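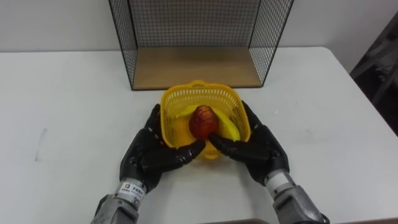 黄色小篮子,和我家水果的安置问题

首页 | 关于我 | 厨房 | 收纳 | 碎碎念 | 留言板

本站使用 Cookie 来改善浏览体验,继续浏览即表示您同意我们的 Cookie 政策。 接受 | 了解更多

先说好,这篇从头到尾都在讲水果放哪儿。对这个没兴趣的朋友可以直接划走,下一篇我会写面条。

搬到 Stodport 之后,我家的水果一直没有固定的位置。以前的老房子厨房窗台特别宽,买回来什么都往窗台上一堆,橙子滚到花盆后面,过两个星期才发现,已经硬得可以当球踢了。现在这个厨房没有窗台,台面又窄,水壶一放,砧板一放,剩下的地方连一个哈密瓜都要斜着站。所以有好长一段时间,水果就装在超市的袋子里,挂在门把手上。对,门把手。每次开门都撞一下,香蕉撞得一身黑,吃的时候像在拆盲盒,永远不知道剥开是什么颜色。

后来我就开始认真找篮子了。我这个人一旦认真起来有点烦,连着好几个晚上躺在床上刷 Votuvau,把“水果篮”三个字翻来覆去地搜,藤编的、铁丝的、陶瓷的、双层带香蕉挂钩的,全看了一遍。收藏夹里存了一大堆,最后一个都没下单。藤编的好看是好看,可我小时候家里就有一个,缝里卡了葡萄皮,拿牙签抠都抠不出来,那个味道我现在还记得。铁丝的呢,桃子放上去第二天就是一道一道的印子。双层带挂钩的那种我最心动,差一点就买了,结果量了一下吊柜的高度,差了两厘米!就两厘米!气得我把卷尺扔回抽屉里,当晚点了炸鸡。

最后留下来的就是这种黄色的塑料小篮子。四周是细细密密的镂空格子,四个角都是圆的,上面一圈边是实心的,稍微厚一点,后边还立着一个短短的小提手。塑料的!我妈在视频里看到的时候表情很微妙,她觉得水果就该放在瓷盘里,端端正正摆在桌子中间,家里来人了才像样。可是妈,咱家那个瓷盘你自己也只有过年才舍得拿出来呀。

我喜欢它有几个很没出息的理由。一个是小。小就装不多,装不多就不会乱买。一根香蕉弯弯地躺在底下,上面窝一个红彤彤的果子,看着已经挺满了,心里就有一种“家里有水果”的踏实感。以前用大盆的时候,不装满总觉得寒酸,于是拼命买,买了又吃不完,最后统统进了果酱锅。我做的果酱什么水平,看过去年六月那篇的人应该都有印象(不要再提了,谢谢)。

另一个是好洗。镂空的东西我本来有点怕,怕藏灰,用下来发现拿到水龙头底下冲一冲,旧牙刷转着刷两圈,甩一甩水,倒扣在沥水架上就行了。塑料的也不怕磕。我洗东西手很重,家里的碗边没有几个是完整的,这个篮子从水池里掉下去过,捡起来接着用。

再就是颜色。黄色放在白桌子上真的很提神!我们家墙是白的,桌子也是白的,当初图省事全刷了一个色,住进来才觉得像牙科诊所。花瓶摆过,桌布也铺过,桌布铺了三天就被我洒了一大片酱油,收起来再没见过天日。反倒是这么一个装水果的小玩意儿放上去,整张桌子忽然像有人过日子了。

不过用篮子也有要留心的地方,我把自己踩过的坑写一写。

香蕉垫在最下面其实不太聪明。它皮软,上面再压个沉的,过一夜就闷出一块黑的来。我现在的做法是当天要吃的才这么叠,省地方,也好看;要放久一点的话,香蕉单独靠边站着,弯的那面朝下,像一座小拱桥。朋友 Si-woo Yoo 教过我把香蕉头用保鲜膜缠起来,说能多放几天,我试了,感觉是有一点用,但是每次吃都要拆了再缠回去,缠到第二次我就没耐心了。她自己倒是坚持得很好,她家的香蕉个个戴着小帽子。

还有就是香蕉和苹果挨在一起,会熟得快。这个大家可能都听过,我是吃了亏才往心里去的。有一回买了一把特别青的香蕉,跟苹果放一块儿,想着慢慢吃一个星期,结果没几天全软了,连着两顿早饭都是香蕉煎饼。但是反过来也可以利用一下呀,买回来硬邦邦的芒果、牛油果,就故意塞到香蕉旁边,给它们做做思想工作。芒果我一般捏一捏靠近蒂的位置,有一点点软就可以开吃了,别等到整个都软,那时候里面的丝会塞满牙缝。

草莓、葡萄、樱桃这些我不往篮子里放,格子再细也会压坏,而且它们在外面待不住,直接进冰箱。橘子可以放,但是别贪多,底下那个最容易长毛,等你闻到味道已经晚了。我的办法很土,每天早上等水烧开的时候,把篮子里的东西拿出来换个面再放回去,顺手看看底下。就这么一个动作,这几个月基本没扔过水果。

放的位置我也挪了好几回。最开始在炉灶旁边,顺手是顺手,可是炒菜的油烟会飘过去,苹果摸起来黏黏的,赶紧撤。后来放到冰箱顶上,这下可好,看不见就等于不存在,一个梨在上面默默地走完了一生。再后来才放到桌子正中间,坐下来就能看到,伸手就能拿到。写东西写累了剥根香蕉,比起身去翻饼干柜近得多,我的饼干消耗量明显下降,钱包和裤腰都很感激。

说到提手,我一开始以为它是装饰,那么短一截,能提什么呀。用熟了才知道,从桌子上往自己这边勾的时候特别顺,一根手指就够。但是装着东西的时候不要只靠它提,重心会往前栽,水果一骨碌就出来了。还是两只手从两边兜着底比较稳当。我现在端去客厅都是双手捧着,郑重得跟上供一样。

上周去 Garkimstead 那边的早市,看到一个摊子也在卖类似的,绿的、白的、粉的都有,堆得老高。我站在那里挣扎了半天,绿的装柠檬应该很好看,粉的可以放洋葱和蒜,想着想着已经在脑子里买了四个。最后只买了一袋柠檬回家,给自己鼓掌。柠檬现在没地方放,先装在一个汤碗里。

所以绿的那个我大概过几天还是会回去买的。

有人家里用别的法子放水果的话请一定留言告诉我,尤其是厨房小、没窗台的朋友!还有,谁知道菠萝到底应该立着放还是倒着放,我跟家里人为了这个已经吵了两次了,他坚持要倒过来,说甜味会往叶子那头走,我觉得他在胡说,可是又拿不出证据。

锅里还炖着汤,我先去看一眼火。

上一篇 | 下一篇 | 返回首页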